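Fui ao dia de portas abertas da Lisetti, em agosto, porque o folheto prometia «a logística do futuro» e porque o autocarro era de graça. Éramos quase 742 inscritos, segundo a organização. Na fila do café pareciam mais.

A visita ao armazém durou 19 minutos. O guia repetiu que ali passam 2000 encomendas por turno, mas ninguém explicou como se chega a esse valor. 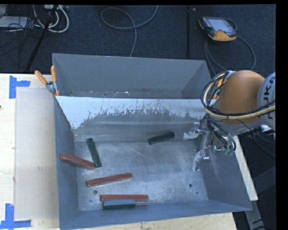 Perguntei pelos prazos de entrega e mandaram-me para o balcão da Ultau, que me deu uma caneta. Para o ano dizem que é em Jadport. Duvido que vá.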